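Prurkow Court: Progress Report to the Lender, July
By Vittoria Pace
2 comments

Work on the 48 units at Prurkow Court is on the revised schedule. The roof on the east building is finished and signed off. Windows are in on every floor except the top one, where the frames came in the wrong size and had to go back to Bever. Replacements are due before the drywall crew gets that far, so we don't expect a delay.
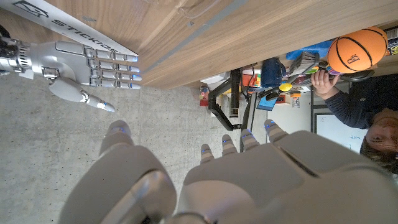

Plumbing rough-in passed inspection on the second visit. The first visit turned up a missing shutoff in the laundry room and a vent pipe set too close to a window. Josphat Minja had both fixed the same week. The cost came out of the contractor's allowance and does not touch the loan.

Sales are slower than we wanted. Five buyers signed contracts this period and two backed out during the review window, both over financing. Their deposits have been returned. Su-chen Chang at Wonda has moved the two-bedroom plans to the front of the listing and dropped the parking bundle, which most callers asked to have priced separately. Asking prices have not changed.

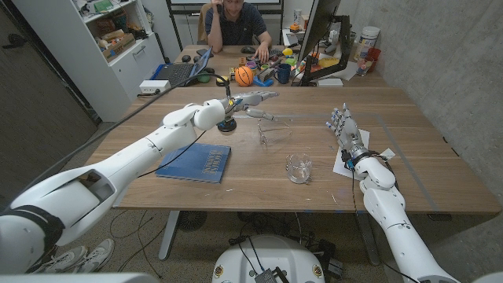
The condo documents are still with the attorney. Yuk-lan Tu sent back comments on the pet rules and the wording for storage lockers. We need the final version before we can close on any unit, and I would like your office to see the draft budget for the owners' association at the same time. Monthly dues look a little higher than in the original package due to the insurance quote.

Draw request: we are asking for release of the second construction draw. Invoices and lien waivers are attached, except the waiver from Nic Giolla for the elevator pit, which Hsiu-ying Chiang will forward when it is signed.

Next period: top-floor windows, electrical inspection, paving at the rear entrance.

2 shares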